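From: maintainer, Poltport
To: poltport-devel
Date: March 12, 2025
Subject: Re: [poltport-devel] Refunds on unopened bundles and the purchase log

On the refund question, the previous message said:

> The store page for Fikemus still sells the mixed bundle, and the
> server grants all of its contents at the moment of purchase. A player
> who asks for a refund an hour later has, as far as the database knows,
> already received everything. Support then removes the items by hand.
> Can we move the grant to the moment the bundle is opened, and keep
> the old path for the Ernow build? I would like this done before the
> price display work, if possible.
>
> Also, is the 117-row limit on the purchase log intentional? I have two
> accounts where the early rows are gone.

Taking the second point first. The limit is intentional but wrong. It was set when the log was only used to fill the history screen in the client, and the client could not scroll past that many rows without dropping input. The server was later changed to trim the table to match. The trim should never have been in the server. The client can ask for as many rows as it can show, and the table should keep all of them. I have a patch that removes the trim job and adds a page argument to the history call. It does not bring back rows that were already deleted. For those accounts the payment provider's export is the only source, and somebody with access to it will have to run the import script by hand.

On the grant. Moving it to the moment of opening is possible, but there are more callers than the message suggests. The following places assume that a purchased bundle is the same as its contents:

1. The inventory count, which decides whether the "full" warning is shown.
2. The gift check, which refuses to send a bundle to a player who owns one of the fixed items in it.
3. The season reward code, which looks for a fixed item and does not look inside unopened bundles.
4. The spending total on the parental controls page.

The first two are simple. An unopened bundle counts as one slot, and the gift check can read the fixed part of the bundle from the catalog. The third needs a decision. If a player buys the bundle to get the fixed item and never opens it, the season reward stays locked, and they will report that as a bug. My preference is to grant the fixed items at purchase and only the random part at opening. A refund request would then have to remove at most the fixed items, and that can be automated, with the existing check for whether they have been used in a match.

The fourth should not change at all. The spending total must be computed from payments and must not look at the inventory. At present it adds up the catalog price of granted items, so a bundle bought on sale shows the wrong amount. A parent who has set a monthly cap sees a total that does not match the card statement. I count this as a more serious fault than the refund problem and would fix it first. 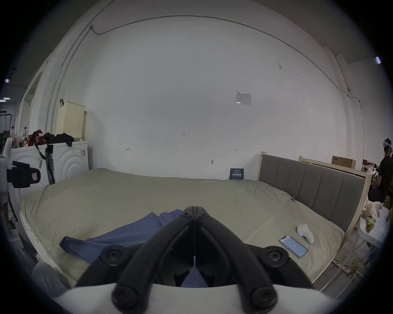
Bed, duvet and a navy-blue garment.

For the Ernow build, I would rather not keep the old path. Two grant paths means two sets of tests, and the old one has no tests for refunds. The Ernow client only needs to understand a bundle with the state "unopened", and it already has a state field that it ignores. I tried a build with the field enabled and the inventory screen drew the bundle with the wrong icon but otherwise behaved. The icon is a one-line fix in the asset table.

The Preda port is a different matter. It reads the inventory through the old export format, which has no state field. Until that is changed, an unopened bundle would be left out of the export entirely. Bundles are not on sale there, so the only affected accounts are those linked across both stores. I do not have a number for how many that is. If somebody can run the query on the replica, please post the result to the list.

Proposed order of work:

- remove the trim job, add paging to the history call
- compute the spending total from payments
- add the "unopened" state, grant the random part at opening
- automate refunds for unopened bundles
- price display

The price display work is last because it depends on the odds table, and the odds table has to be split by fixed and random part anyway once the third item is in. Doing it earlier means writing it twice. I know the store team wanted it sooner. They have had the draft text since September and it does not mention the fixed items, so it needs another pass on their side too.

One open question — what happens to a bundle that is never opened and then leaves the catalog? The contents must stay as they were sold, so the odds need to be stored with the purchase and not looked up later. That adds a column to the purchase table. I have written the migration but have only run it against a small copy, where it took roughly 3 minutes. It locks the table while it runs. On the live server it should go into the maintenance window.

Patches for the first two items are on the review branch. Comments on the state names are welcome before I start on the third.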